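Keeping mandarins and oranges from going bad on you

We go through a silly amount of citrus in this house from November until the end of winter. I buy it by the bag, sometimes by the box when the price is right, and for years I threw out a good part of it. You know how it goes. You reach into the bowl, your thumb goes straight through something soft and blue, and then you have to decide whether the ones touching it are still okay to eat.

I've gotten a lot better at it. Last winter I bought a box with 144 mandarins in it (it said so on the side, I'm not that far gone) and we lost 5. Five! The rest got eaten, juiced, or zested into things. So I thought I'd put down what I do, for anybody who has a kitchen table full of fruit right now and no plan.

Get them out of the bag

If you only do one thing, do this one. Citrus sweats in plastic. A mesh bag is better, but the fruit at the bottom still gets squashed by everything on top, and one bad orange will take out its neighbors before you notice the smell.

I do it the same day I shop. Everything gets tipped out on the kitchen table, gently, a bit at a time, and I pick each one up and look at it. What you want is firm, a little heavy for its size, and no wet patch around the stem. If the skin feels puffy and loose on a mandarin, that can be fine, some kinds are just like that, but they dry out sooner, so put those where people will grab them first.

Save the plastic bag if it's a decent one. I cut the big clear ones open and use them under potted plants when I'm repotting.

Put a towel down first

I used to sort straight onto the table, and mandarins will roll. Ours is an old table with a definite lean toward the stove, and I have crawled under it more times than I'd like. Now I throw a bath towel over it, one of the older terry ones that has gone a bit thin. Fruit stays where you set it down, it doesn't get bruised on the hard surface, and any damp gets soaked up while you work.

You can bunch the towel up in the middle too, or lay it over something, so you've got a little hill. Set the fruit you're still deciding about on top and the ones you've looked at down on the table. Sounds fussy. It really does save you from picking up the same one three times.

Dark towels are best for this. Citrus oil left a yellowish mark on a white one of mine, and it went through the wash at least four times before I gave up and made it the dog towel.

Three piles

I sort into eat now, keep, and use today.

Eat now is anything small, soft-ish or already a little loose in the skin. Those go in the bowl on the counter, and I don't put in more than we'll finish in a couple of days. A heaped bowl looks gorgeous, I know, but the bottom layer suffers for it.

Keep is the firm ones with tight skin. They go in the fridge, in the crisper drawer, in a paper bag with the top left open. If your drawer has a humidity slider, mine does best on the low side. I've had good firm mandarins come out of there after 26 days tasting like the day I bought them, and oranges will go longer than that.

Use today is the one with the ding in it, or the one somebody dropped and didn't mention. Cut it open and check it. If it smells fine and looks fine, juice it or slice it into a salad. If it has mold on it, even a small spot, out it goes. I don't cut around mold on soft fruit, and I give the ones that were touching it a wash and a good dry.

Don't wash the whole lot

This took me forever to learn, because I like things clean before they go away. But water sits in the little dimple at the stem and in all those pores, and that's where the trouble starts. Wash them right before you peel or zest, not before you store. If you've already washed them (I've been there), dry every one with a towel and leave them spread out for an hour or so before they go in the fridge.

For zesting I do scrub. Warm water, a vegetable brush, a quick rub with a dry cloth. Waxed oranges need a bit more elbow grease, and the water should be properly warm.

Paper bags are your friend

I hang on to every paper bag that comes into the house. The small white ones from the bakery are the perfect size for a drawer, and they let the fruit breathe and still catch any moisture. Fold the top over loosely, write the month on it with a marker, done. If the bag feels damp when you check, swap it for a fresh one.

I tried one of those fancy produce boxes with the vent in the lid, the Zuvix one, and it's fine, it's nice looking, but it takes up half a shelf and it didn't do a better job than the bakery bag. I keep salad greens in it now.

Keep them away from the bananas

Bananas and apples give off a gas that ripens whatever is nearby. Citrus isn't as touchy about it as, say, avocados, but I noticed the skins on my mandarins went dull quicker when they shared a bowl. So the bananas have their own hook now and everybody gets along.

Mind the tablecloth

I'm fond of my tablecloths, probably too fond, and sorting day is hard on them. Orange juice is mostly sugar and acid, so if it dries it leaves a stiff little patch that goes brown under the iron. Blot it right away with cold water. Don't rub, especially on anything with a lacy pattern, you'll only push it into the holes. If it's a wipe-clean one you've got it easy, just get into the pattern with a soft cloth.

A cloth with a busy print on it hides a lot of sins, by the way. Fruit prints are the best of all. You can have half the grocery run on there and it looks like you meant it.

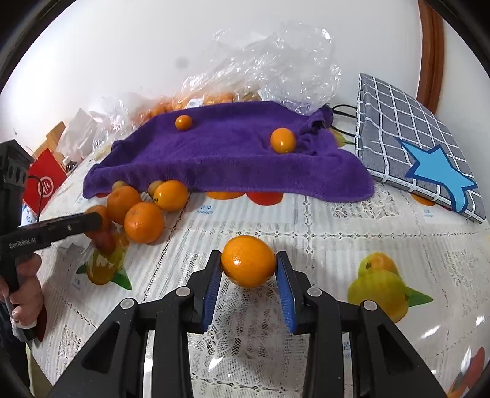

Mandarins being sorted on the fruit tablecloth, with the purple towel down and the oranges still in their mesh bag at the back.

Picking them up without bruising

Use the flat of your fingers and hold them around the middle. Thumbnails are the enemy here. The same goes if you're using any kind of tongs or grabber – go for something with padded or ridged ends, close it slowly, and stop as soon as the fruit doesn't slip. A mandarin has so little between the skin and the inside that a hard squeeze you can't even see will show up as a brown patch later in the week.

And don't drop them into the bowl. Set them down. I say this every year in my house and every year I hear thud, thud, thud.

What to do when you have too many

It happens. The neighbor's tree, the sale at the market, the well-meaning relatives who all bring a bag at once. Here's what works for me.

Juice and freeze. I squeeze a big batch and pour it into ice cube trays, then tip the cubes into a freezer bag. My last go filled a measuring jug to 717 ml, which I only know because I was following a marmalade recipe at the same time and got my jugs mixed up. Two cubes in a glass of fizzy water is a lovely thing in July.

Freeze the segments. Peel, pull off the stringy bits, lay them on a tray so they're not touching, freeze, then bag. My kids eat them straight out of the freezer like candy.

Dry the peel. Scrape off as much white as you can be bothered to, lay the strips on a rack and leave them somewhere warm and airy. It takes a few days in winter with the heating on. I grind some up for baking and put the rest in a jar by the stove for tea.

Give some away early. A bag of firm mandarins is a nice thing to get. A bag of mandarins you've been ignoring for three weeks is a chore for somebody else!

Check twice a week

I go through the bowl when I take the trash out and through the drawer when I put the groceries away, and I'd say it takes less time than finding the lid for a container. Feel each one, turn over the bottom layer, move anything getting soft up to the front. If you find one gone bad, wipe the bowl out with a little vinegar and water before the others go back in. Mold leaves spores behind and the next batch will pick them up.

One more, for lemons: a zip bag with the air pushed out, in the fridge. They're the exception to everything I said about plastic. I have no idea why it works so much better for them, but I've kept lemons going that way for well over a month, and they were still juicy when I cut them.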